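로봇은 어떻게 집는 법을 배울까?

로봇이라고 하면 뭐든지 척척 해낼 것 같지요? 미안하지만 갓 만든 로봇은 양말 한 짝도 못 집습니다. 힘은 센데 아는 게 하나도 없거든요. 여러분이 아기였을 때 숟가락을 이마에 갖다 댄 것과 비슷합니다. 로봇은 이마가 없어서 그나마 다행이에요.

옛날 방식으로는 사람이 명령을 하나하나 적어 주었습니다. "오른쪽으로 11센티미터 가라. 손가락을 오므려라." 물건이 늘 똑같은 자리에 있으면 이걸로 충분해요. 그런데 누가 물건을 살짝 밀어 놓으면 로봇은 아주 당당하게 공기를 집습니다. 그러고는 공기를 상자에 넣고 일을 마쳤다고 생각하지요.

그래서 요즘은 '본보기'를 보여 줍니다. 사람이 로봇 팔을 조종해서 물건을 집고, 그동안 로봇은 두 가지를 기록해요. 하나는 카메라에 보인 모습이고, 다른 하나는 그때 팔과 손가락이 움직인 방법입니다. 이 둘을 짝지어 저장한 것이 본보기 하나예요. 본보기를 많이 모아서 컴퓨터에 넣으면, 컴퓨터는 "이렇게 보일 때는 이렇게 움직이는구나" 하고 규칙을 찾아냅니다. 이것을 '학습'이라고 불러요. 숙제와 시험이 있다는 점도 여러분과 같습니다. 다만 로봇은 배가 아프다는 핑계를 못 대요.

본보기 하나로는 왜 안 될까요? 두루마리가 똑바로 놓인 모습만 본 로봇은, 두루마리가 비스듬히 누우면 처음 보는 괴물을 만난 듯이 굽니다. 그래서 플라소라 연습실에서는 같은 물건을 61가지 자세로 놓고 집어 봅니다. 눕히고, 돌리고, 뒤집고, 다시 눕히고. 30번쯤 하면 재미있을 거라고 생각한 사람도 있었는데, 딱 한 번 해 보고 생각을 바꾸었습니다. '쯤'은 빼고 정확히 30번이었어요.

카메라는 어디에 달까요? 천장에 달기도 하지만, 로봇의 손목에 달면 좋은 점이 있습니다. 손가락과 물건이 한눈에 들어오거든요. 대신 자기 손이 화면을 잔뜩 차지합니다. 코앞에 장갑을 들이대고 장을 보는 셈이지요.
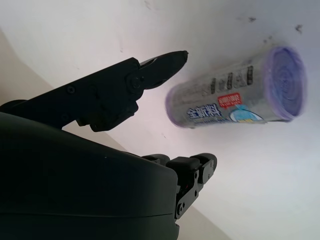 손목 카메라로 본 모습. 벌어진 두 손가락 옆에 쓰레기봉투 한 롤이 비스듬히 놓여 있어요.

비닐 포장은 로봇에게 꽤 얄미운 물건입니다. 투명한 비닐은 빛을 받으면 번쩍거려서 어디까지가 물건인지 헷갈리게 하거든요. 글자가 거꾸로 놓여도 집을 줄 알아야 하고요. 하긴 글자를 읽으라는 것도 아니니 로봇이 투덜거릴 일은 아닙니다.

실패한 본보기는 어떻게 할까요? 떨어뜨린 기록에는 '실패'라고 표시를 해 둡니다. 이 표시를 빼먹으면 로봇이 떨어뜨리는 법까지 열심히 배워요. 아주 성실한 학생이라서요.

집에서 해 보기
눈을 감은 친구에게 말로만 지우개 집는 법을 알려 주세요. "조금 왼쪽"이 얼마나 왼쪽인지 친구와 다투게 될 겁니다. 그다음에는 친구의 손을 살며시 잡고 함께 집어 보세요. 어느 쪽이 빨랐나요?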